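Clakdale Home Forum > Walls and Pictures > Glass, acrylic or nothing on a big landscape?

slowlantern
Posted 7:40 pm

Good evening to all. I have read many old topics in this section before I decided to write, and I have found good advice for small pictures, but my question is for a big one.

I bought a landscape print, 912 mm on the long side, printed on paper. The shop gave me three choices for the front: normal glass, acrylic, or no cover at all with a protective spray. I must tell them my choice by Saturday. My worries are these. The room has a large window on the opposite side, so I am afraid of reflections. The wall has tiles, and I do not want a very heavy thing on tiles. And the print is quite dark in the lower part, and I have noticed that dark pictures reflect more than light ones.

What would you choose, and do you regret it?

mossbucket
Posted 7:58 pm

Acrylic, and I would not think for long. I have had a big one over the stairs for eight years and it is still clear. Glass in that size is heavy, and if it falls you will find the pieces for weeks.

You are right about dark pictures. The cover becomes a mirror. In a snow picture you don't see the lamp, in a forest picture you see the lamp, yourself and the kitchen behind you.

Ferryboat2
Posted 8:15 pm

I do not agree about the acrylic. It scratches if you look at it in the wrong way. I cleaned mine once with a paper towel and now there are fine lines in the corner which I see every morning when the sun is low. Glass you can clean with anything.

Also, acrylic bends. In a big format, with a thin frame, it can come forward in the middle. Then the reflections are not only present, they are also curved.

mossbucket
Posted 8:21 pm

A paper towel is the problem there, not the acrylic. Microfiber cloth and a little water. This is written on the protective film that everyone pulls off and throws away.

Ferryboat2
Posted 8:30 pm

On mine nothing was written. But fine, I accept that I used the wrong cloth. The bending I do not take back.

halfpast_tea
Posted 8:52 pm

May I ask the first poster what kind of paper it is? This matters more than people think. If it is a matte cotton paper, a spray alone is not enough, in my opinion. The surface takes every fingerprint and you can never wash it. If it is a satin photo paper you could leave it open, but keep it away from cooking and from anybody who smokes.

The shop promised me that the spray stops up to 95 percent of the ultraviolet light. Maybe it does when it is new. My print hung beside a window for 19 months and the sky is now more yellow than when I bought it. I moved it to the hall after that.

slowlantern
Posted 9:10 pm

Thank you for the fast answers. The paper is matte. The label says "Shibata Soft White" and I don't know more than this.

The seller uses a frame called Baleck, the deep version. They say it is strong enough that acrylic stays flat, but of course they wish to sell it. Does anybody have this frame?

old_gravel
Posted 9:34 pm

I don't have the Baleck, so I can't speak about it. But I want to say something in favor of large landscapes in dark frames on dark walls, because the usual advice is to put a white mat around everything and I find this boring. Mountains, heavy sky, rusty brown slopes, a dark brown frame, dark gray tile behind. It makes the wall calm, and the colors in the picture look stronger than they would on white.

For such a wall I would take the non-reflective acrylic and pay the difference. With ordinary glass you lose all the low tones, and in a rocky landscape the low tones are half of the picture.

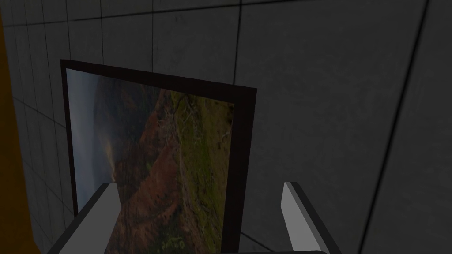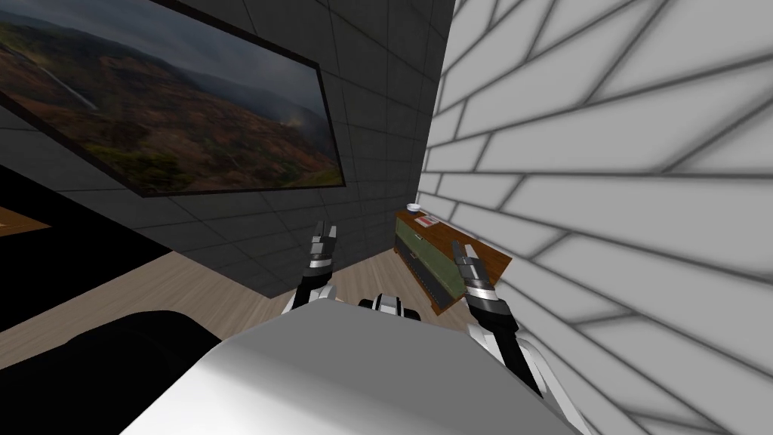 Posted by pinenorth, member, Walls and Pictures
9:51 pm

I like the dark on dark too, and I agree with old_gravel about the mat. A streak of something pale in the slopes is enough contrast for me.

But I am not sure about the non-reflective material. There are two kinds and shops mix the names. One is etched, so the surface is a little rough and spreads the light. It is cheaper, but if there is a gap between the cover and the print, everything becomes soft, as if you forgot your glasses. The other has a thin coating, stays sharp, and costs much more. Ask which one they mean. If the answer is only "anti-glare," it is probably the rough one.

For me it was a bad surprise. I paid 95 dollars extra and my picture of the coast looked like fog. I had it changed to plain acrylic and moved the lamp.

Ferryboat2
Posted 10:04 pm

This I can confirm. A deep frame makes it worse, because the distance to the paper is bigger. So the deep Baleck with the etched acrylic would be the wrong combination.

halfpast_tea
Posted 10:12 pm

Before you spend anything, try this. Take a sheet of the cheapest acrylic, or the cover from another frame, and hold it on the wall at the height where the picture will hang. Do it in the morning and again in the evening with the lamps on. Sit where you normally sit. Many people judge the reflection when they are standing, and then they sit for the whole evening.

If you see the window from the sofa, you can tip the top of the picture forward a little with two small felt blocks behind the upper edge. Then it reflects the floor.

mossbucket
Posted 10:20 pm

Tipping forward is good advice, but not for every wall. Over a low cabinet it looks fine. In a narrow hall people will hit it with the shoulder.

About the tiles, I would drill in the joints if they are wide enough, otherwise in the tile with a proper tile bit, slowly and without hammer action. Two screws, not one, so the picture cannot turn. Please don't use adhesive strips for this size. I know the package says they hold, but I would not sleep well.

old_gravel
Posted 10:33 pm

I disagree about the joints. The joint is softer and the plug can turn in it. I always go through the tile, with a piece of tape on the place so the bit doesn't walk.

slowlantern
Posted 7:05 am

Good morning. I made the test of halfpast_tea with the cover from an old poster frame. Standing, I saw the whole window. Sitting, only a small bright piece in the upper corner. This is much better than I expected.

I also called the shop on Urgate Street and asked which anti-glare they have. They had to go and look. It is the etched one. So I will take plain acrylic in the normal frame, not the deep one, and I will buy the microfiber cloth on the same day. For the holes I have not decided between joint and tile, I will first measure how wide the joints are.

pinenorth
Posted 7:48 am

Good choice. Leave the film on the acrylic until the frame is ready to close, and wash your hands before you touch the matte paper.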